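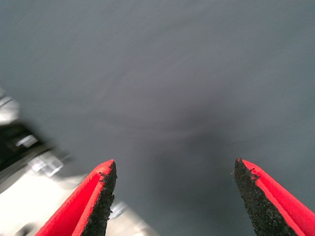

The Vendano finger kit gets a month on our bench

Every March the members' newsletter reviews one thing that costs more than it should, and this year Ankit Semwal won the argument. The shop now has a Vendano replacement finger kit on the small arm by the back bench, and I have been asked to say whether it is any good before anyone else orders one.

The short version is yes, with grumbling. The long version involves a bag of screws.

What you get in the box is one pair of fingers, molded in red, with black grip pads that run down the inside faces. The pads have a coarse, grainy surface, something like the deck of a skateboard after a few winters. Khoo, who sell the kit in this part of the world, will also sell you the pads alone in packs of 8, and I suggest you read the rest of this before deciding how many packs you want.

Fitting took me most of an evening. The instructions claim it can be done "in moments," a unit of time I have not been able to convert. The mounting holes lined up fine. The screws did not match the wrench provided, so Oskari Tuominen went digging in the drawer of orphaned hex keys and came back looking like he'd found a wallet. After that you have to tell the arm's software that it has new hands, and the menu for this is three levels down, under a heading that says Accessories (Legacy).

Once they are on, the fingers grip very well. We gave them the usual shop assortment: bottle caps, a roll of tape, wood offcuts, the good scissors, the bad scissors, and a rubber duck that belongs to Iara Salinas and has now been through more product testing than most cars. The old smooth fingers used to squirt the duck across the bench about every other try. The Vendano pair picked it up every time I asked, including from the side, which the duck does not make easy.

Thin things are another matter. The tips narrow nicely and you would think they'd be just right for a washer or a playing card, but the pad is springy enough that it rides up over the edge of anything flat. I got one card off the bench in an entire afternoon and I think it was trying to help me. If your work is mostly flat parts, look at the Brendberg set. It's uglier and costs more, and Valentyna Polishchuk swears by hers for sorting gaskets.

Then there is the shedding. Rough pads are rough because they are made of little bits, and some of the little bits would like to leave. They collect along the seam where the pad meets the shell, and from there they go wherever they want. A soft toothbrush clears them out. Vendano rates the pads for 1000 grips before you should start checking them for wear, and I'd start sooner. Do not blow on them, particularly if you are the sort of person who leaves coffee on the bench.

One thing I did not expect to like was the color. The arm moves faster than I can follow when it swings back to its rest position, and with the old gray fingers on our gray bench I was never quite sure where the pointed end had got to. Red I can find. Ankit says this is why he wanted them. He did not mention it during the argument, in which he talked only about friction.

I should also say something about the service plan, as Khoo will bring it up. For a yearly fee they send fresh pads and a person on the phone. I tried the phone. I was on hold for 13 minutes and then spoke to Jarmo Räsänen, who was pleasant, knew the product cold, and told me which hex key I needed. It was the one from Oskari's drawer. Whether that's worth paying for depends on the state of your drawer.

The Rerkik adapter plate, sold separately, is only needed on arms older than ours. You can skip it, and skip the conversation at checkout about it.

The fingers stay on the arm through the end of the month. Sign up on the clipboard if you want a turn, up to 7 names per evening, and bring your own things to pick up. The duck has asked for a rest. Please put the toothbrush back in the jar when you're done – the other toothbrush, the blue one, is for solder flux, and the two should not meet.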